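As máquinas já sabem arrumar um quarto?

Newsletter, 21 de junho de 2026

Há perguntas que chegam à nossa caixa de correio com uma regularidade de maré, e a campeã deste semestre é sempre a mesma, com pequenas variações: «quando é que um robô me arruma a roupa?». Já respondemos a bocadinhos em edições anteriores, sempre a correr, e desta vez quisemos dedicar-lhe a secção inteira. Adianto já que a resposta me deixou mais animada do que eu esperava, embora ninguém deva desmontar ainda o estendal.

Comecemos pelo que funciona. Aspirar, toda a gente conhece. Cortar relva também, desde que o jardim não seja uma encosta. Nas fábricas e nos armazéns a história é mais antiga e muito mais sólida: caixas iguais, tapetes iguais, luz igual, e uma máquina que repete o mesmo gesto a noite inteira. Estive em dezembro na unidade da Lorente, que embala peças de ferragem para portas e janelas, e vi um braço a tirar dobradiças de um tabuleiro e a pô-las em caixas com uma calma invejável. O chefe de turno contou-me que o braço se enganou 23 vezes num lote de 981 peças, e que quase todos os enganos vieram do mesmo sítio: dobradiças que tinham ficado encaixadas umas nas outras. Uma pessoa sacode o tabuleiro e segue em frente. O braço parava e pedia ajuda.

Guardem essa imagem da dobradiça encaixada, porque em casa tudo está encaixado em tudo.

O quarto é o melhor laboratório que conheço para perceber isto. Na cozinha ainda há muita coisa rígida: pratos, canecas, tampas, objetos que mantêm a forma quando se pega neles. No quarto manda o tecido. E o tecido é terrível para uma máquina! Uma caneca tem um lado de cima e um lado de baixo; uma camisola atirada para a cama tem a forma que lhe calhou, e nunca mais volta a ter exatamente a mesma. O robô precisa de descobrir onde acaba a peça e onde começa a manta, qual das dobras é uma manga, onde pode apertar sem levar a roupa da cama atrás. Nós fazemos tudo isto a pensar no jantar.

Foi esta a parte que mais me entusiasmou na conversa com Rocío Soler, que coordena na Fundale um projeto chamado Gulum, dedicado só a têxteis domésticos. Só a têxteis! Passei uma manhã com a equipa e saí de lá com o caderno cheio. A ideia de base do Gulum é recolher exemplos de tarefas feitas por pessoas, em casas normais, com uma pinça na mão em vez dos dedos. A pessoa aproxima a pinça, aperta, levanta, pousa, e a câmara regista o que se passa mesmo à frente. Depois, o programa que comanda o robô aprende com esses gestos. Quem já tentou apanhar uma meia com uma tenaz de cozinha (eu tentei, nessa mesma noite) percebe num instante a dificuldade do exercício e também o valor dele. Perde-se o tato, perdem-se três dedos, e de repente temos de planear por onde pegar.

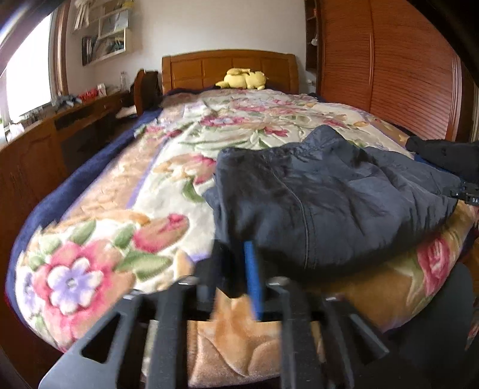
Casaco azul-escuro amarrotado sobre uma manta às flores, com a pinça logo acima da cama.

Reparem no casaco. Para nós é uma tarefa de segundos, e no entanto contém quase tudo o que torna isto difícil. É um tecido escuro cheio de pregas, e nas pregas escuras a câmara vê pouco. O puxador do fecho, que fica espetado para o lado, é um ótimo ponto de referência para uma pessoa e uma distração para um sistema que ainda não aprendeu a ligar o fecho ao resto da peça. A manta, além de felpuda, tem flores grandes, e um padrão forte debaixo da roupa complica a leitura dos contornos. Com um casaco azul-marinho sobre um fundo creme e cor-de-rosa, o contraste até ajuda. Experimentem imaginar uma blusa florida no mesmo sítio.

E a luz! Uma janela clara ao fundo do quarto é uma bênção para quem lá dorme, mas é um teste duro para qualquer câmara, que tem de se entender ao mesmo tempo com o brilho do vidro e com as sombras dentro das dobras. A Rocío explicou-me que a equipa faz questão de trabalhar com a luz que houver. «Se fechássemos as cortinas em todas as casas, ficávamos com um robô que só sabe arrumar quartos às escuras», disse ela, a rir.

Perguntei-lhe por números, claro. O ensaio mais recente do Gulum teve 460 tentativas de apanhar uma peça de roupa de cima de uma cama e pousá-la numa cadeira, com um braço montado numa base com rodas. Correram bem 271. Quando ouvi isto fiz uma cara que a Rocío deve conhecer de outras visitas, porque passou logo a mostrar-me os registos das falhas, que são a parte mais interessante. Boa parte eram pegas duplas: a pinça apertava o casaco e apertava também a manta, e vinha tudo atrás. Outras vezes a peça subia muito bem e escorregava a meio do caminho, quando o peso de uma manga mudava de lado. Houve ainda um grupo de casos em que o robô pegou na coisa certa, levou-a ao sítio certo e a deixou cair ao lado da cadeira.

O que me deu esperança foi outra coisa. Depois de uma pega dupla, o robô do Gulum já consegue, em muitos casos, perceber que alguma coisa está mal (o peso não bate certo, a manta está a mexer-se), largar e tentar de outro ângulo. Vi isso acontecer à minha frente, com um roupão. À primeira veio um canto do lençol atrás. O braço parou, abriu, recuou um palmo e voltou por cima, mais perto da gola. À segunda, levantou só o roupão. Confesso que bati palmas, e que fui a única na sala a fazê-lo.

Lembram-se das dobradiças da Lorente? O braço da fábrica, mais rápido e muito mais fiável, parava e chamava alguém. O do quarto, lento e desajeitado, resolveu sozinho. São dois problemas diferentes e não quero comparar o que não é comparável, mas foi a primeira vez que vi ao vivo uma máquina doméstica a corrigir-se a meio de um gesto com tecido, sem ninguém lhe tocar.

Agora, os pés na terra. Apanhar uma peça e pousá-la numa cadeira ainda não é arrumar um quarto. Arrumar implica decidir. O casaco vai para o armário ou vai para lavar? O peluche encostado à cabeceira está fora do lugar ou é ali que vive? As coisas pequenas em cima da secretária são tralha ou são o trabalho de casa de alguém? Uma máquina pode aprender a pegar em tudo isto muito antes de saber o que lhe deve fazer, e essa segunda parte depende de cada casa, dos hábitos e até da época do ano. Na Fundale estão a experimentar uma solução modesta que me parece sensata: o robô faz um monte com aquilo que não sabe onde pôr e a pessoa decide no fim. Conheço adolescentes com um sistema parecido.

Depois há as portas. Falei com a oficina Wokach, que faz adaptações de mobiliário para casas com pessoas de mobilidade reduzida e que tem acompanhado estes ensaios por interesse próprio. Para eles, o guarda-roupa é o grande ausente da conversa. Abrir uma porta com um braço mecânico, mantê-la aberta, tirar um cabide do varão, enfiar os ombros do casaco no cabide e voltar a pendurá-lo é uma sequência que nenhuma das máquinas que visitei faz do princípio ao fim. Fazem bocados. Uma abre a porta, outra pendura se lhe derem o cabide já na posição certa. A Wokach está a testar puxadores mais fundos, que uma pinça de dois dedos consiga agarrar, e notou que esses mesmos puxadores são bem mais cómodos para quem tem artrite nas mãos. Se todo este esforço com robôs nos deixar, entretanto, armários mais fáceis de abrir, já me dou por satisfeita.

E dobrar? Dobrar está mais avançado do que pendurar, por estranho que pareça. Numa mesa lisa, com uma toalha ou uma t-shirt bem estendida, há sistemas que trabalham com uma perfeição de loja. O problema é a palavra «estendida». Chegar do monte amarrotado à peça aberta sobre a mesa ocupa mais tempo do que todas as dobras juntas, e é precisamente aí que entram as horas de gestos humanos que projetos como o Gulum andam a recolher, cama a cama, casaco a casaco.

Para quem nos pede um veredito, fica o meu, com data de validade curta. Na fábrica, com peças rígidas e tabuleiros previsíveis, as máquinas já fazem o trabalho e fazem-no bem. Em casa, com objetos duros e poucos obstáculos, começam a ser úteis se houver paciência. Com roupa, acertam mais vezes do que falham numa tarefa curta e bem delimitada, e isso, para quem acompanha este assunto há anos, é uma notícia excelente. Um robô que entre num quarto desconhecido, olhe para a cama e trate de tudo ainda não o vi, e desconfiem de quem vos mostrar um num vídeo sem cortes à vista mas com música muito alta.

A Rocío prometeu avisar quando começarem os ensaios com cabides, e eu já pedi para lá estar. Se tiverem perguntas para lhe fazer, enviem-nas em resposta a esta newsletter e levo-as comigo. Interessam-me sobretudo as tarefas de que menos se fala: a capa do edredão, os pares de meias, o lençol de baixo com elástico. Esse lençol, aliás, foi o único assunto da manhã inteira em que a equipa toda abanou a cabeça ao mesmo tempo.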